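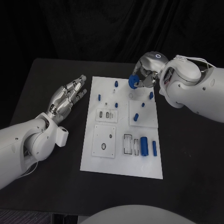

I have finished the first of the peg boards for the sorting game and wanted to get the details to the list before anyone cuts more of them. It is the long one, in white, and the pegs are short and blue. I know a few of you wanted natural wood, but after trying both I'm staying with white, and I'd like a black table under it when we can get one. With the white board lying on black, the edges are easy to find from any seat, and a blue disc held over it shows up well. The discs are round and thin enough to pinch between two fingers and turn up on edge, the way most people do it when they are lining one up with a peg. I had been planning on thicker ones and have dropped that.

Some notes from building it, in no special order.

Paint. Two coats of Vanel flat white on the board, sanded between coats with 600 grit. I tried their satin first and did not like the glare under the ceiling lights. The flat does pick up finger marks. A damp cloth takes most of them off if you get to it the same day. The pegs got one coat before they went in. If you paint them in place you will get blue on the board, and I did, and had to redo that whole end.

Pegs. They are cut from 10 mm dowel. The store had a bin of it marked 10 that was closer to 9, so take calipers or at least a scrap with a hole drilled in it. Keep the pegs short. My first set was tall, and people kept knocking them with the side of the hand while reaching for the ones farther back. Round over the tops a little with a sanding block before painting.

Discs. I cut these with the hole saw I borrowed from Cheng (it goes back next week, so speak up if you need it). The edge comes out rough on the exit side. Flip the stock and finish the cut from the other face. Blue again, same can as the pegs. If we end up wanting a second color for a two-person version, I have most of a can of yellow left.

Feet. The board slides if you bump it. I put cork dots on the bottom of mine and they came off after a few days, so I'm going to try the thin rubber sheet from Tevberg. If anyone has used it on painted wood, let me know what glue you used.

On Olow's questions from last week:

> Before I start on mine, can you confirm whether the board
> runs lengthwise away from the player or across in front of
> them? The drawing from October shows it across, and the
> hole pattern only makes sense to me one way. Also, are we
> keeping the box lid as the storage tray, or is that gone?
>
> I have enough stock for 2 boards if the size has not
> changed. If it has, please tell me soon, I would like to
> get to the saw before the shop closes for the floor work.
>
> Olow

Lengthwise, away from the player. The October drawing is out of date and I should have pulled it. Across looked fine on paper, but two people sitting at opposite sides of a table both had trouble with it, and turning the board fixed that. I have a corrected drawing with the hole centers marked from the near left corner, and I'll put it in the shared folder tonight under the same name as the old one.

The lid as tray is gone. The discs slid around in it and chipped the paint. I'm using a drawstring bag for now. If someone wants to design a proper tray, please do, but it should fit on a shelf 9 inches deep or it won't go in the cabinet.

The size has not changed, so go ahead and cut both. Leave the corners square. I'll round them all at once when I have the router set up.

Qiuyue Shi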